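Clothing Sort and Fold Work, Kundelham Site: Progress Report to the Didico Fund
24 May 2023

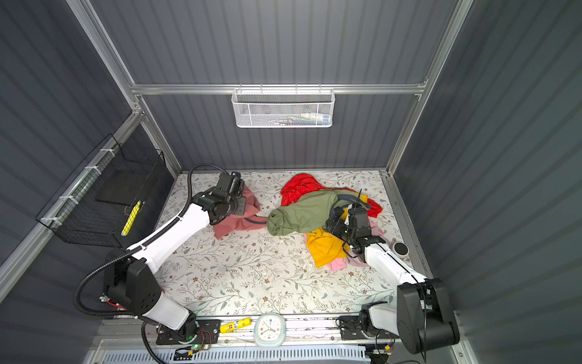

Mixed garments on the leaf-print mat, red on top, olive green and mustard beneath.

Prepared by Kastriot Kovačević

The grant agreement asks for a report on whether donated clothing can be sorted and folded at Kundelham to a standard the Bošković shop will accept. My short answer is that the sorting is coming along and the folding is behind. I would rather say so now than have it come out in July.

Where we stand against the plan

The plan listed 16 garment types. We have written handling notes for 9 of them: T-shirts, plain sweatshirts, hooded sweatshirts, leggings, shorts, pajama bottoms, tank tops, cardigans and scarves. The rest are still a heading on a page. I had been told in the winter that the second half would go faster than the first. I didn't believe it then and have seen nothing to change my mind, as the types left over include lined jackets and anything with loose straps.

Separating the pile

The original proposal assumed clothes would arrive more or less flat. They don't. Bags come in stuffed, and what lands on the mat is a knot of sleeves, with one piece rolled inside another. We now treat untangling as a step of its own, with its own line on the log sheet. That makes the totals look worse than the ones Anumow sent you for their site, where I understand the clock starts once each piece is already apart. I would be careful about comparing the two.

Color has helped more than I expected. A red piece against an olive one is easy to tell apart. Dark gray on dark gray is where mistakes get made, and two pinks in the same heap are nearly as bad. The log has three entries this period where one garment was recorded as two because a hood or a strap was taken for something separate.

Folding

The shop sent back nine pieces from the last delivery, mostly for crooked sleeves. Their folding guide says "neat and square," and I have asked twice what they will measure that against. Until we have an answer I can't tell you what share of our work passes, and I would not trust a percentage from anyone else either.

The mat

The leaf-print mat stays for now. It was bought as a stopgap and I argued against it on the grounds that a busy pattern would hide small items. So far it has been fine for anything the size of a shirt. Lint is another matter. White fibers show up on it and the log doesn't say how often it gets wiped, so a column for that has been added.

Spending

Laundry costs are over budget and everything else is under. I don't count the second part as good news, as most of it is money set aside for the garment types we haven't started.

Requests

Please let us drop lined jackets from the list, or extend the schedule to cover them. Please also ask Bošković for a written folding standard, with measurements. The July delivery should go ahead only if that has arrived.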